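Workshop notebook, Planitz arm, February, late morning

Sim pass before touching the real drawer again
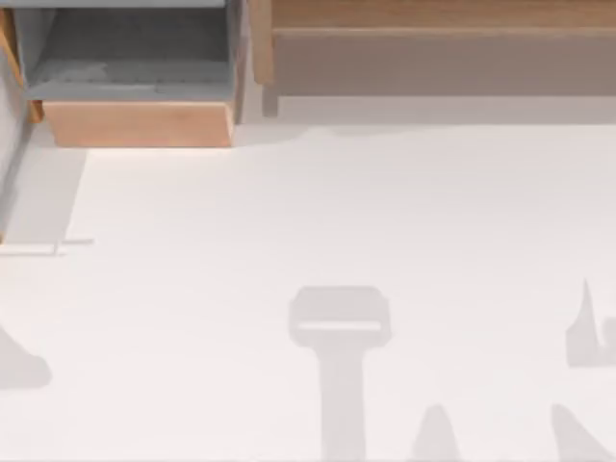
Simulator view toward the drawer and the long cabinet. Arm shadow low center, arm itself out of view.

Picking this up where I left it last time, with a cup of tea and the heater finally doing its job. I had promised myself (and the rest of you, on the whiteboard) that I would not send the Planitz arm at the real drawer again until the simulated one behaved, so that is what this morning went to.

The room model is the one I rebuilt over the winter break, still nice and plain, with a wood front on the drawer unit, the long cabinet to the right of it and a white floor. I gave up on the floor texture from the Zastis pack. It looked lovely, but it made the vision part of the program see edges all over the place, and I would much rather have a dull floor and a calm edge finder. There is a seam across the bottom of the gray compartment that I may have modeled a bit too politely. The real one has a proper ridge, and I caught my sleeve on it twice.

Now, shadows. I turned them back on for this pass, softened a little, and I am so glad I did! The gripper throws a big T on the floor with a pale slot through the head of it, and the edge finder likes that slot very much. With the shadows off, the arm went to the drawer without any fuss in 36 tries out of 40. With them on it managed only 9 before I stopped the batch and went to look for a biscuit. The real workshop has a window and two lamps, so I suppose the second result is the one to believe, sad as it is.

Things I tried, in no particular order. Raising the brightness cutoff helped a bit, then it began losing the underside of the long cabinet, where the shadow along the floor has a wavy edge anyway. Masking out the bottom part of the view worked better. It feels like cheating, but the drawer is up at the top left from this pose and I don't need the floor for anything until the put-down step. Kument's planner took the masked view without complaint once I had restarted it (it still holds on to the old view if you don't, so please restart it, both windows).

I also moved the start pose up by almost 2 inches, mostly to give the wrist more room on the way in. Saved as a separate pose so the old one is still there for whoever is using it for the shelf job.

Left for next time:
Run the full batch again with the mask on and shadows on.
Put a real ridge in the compartment floor.
Print the longer finger pads. The Tsikata file is on the shared drive, in the folder with the bad name.
Check the shoulder bolts on the real arm. One was making a tick on the way down and I didn't like it.

The gray filament is nearly gone, so if you start a long print, have a look at the spool first. I've put the spare roll on the shelf over the bench.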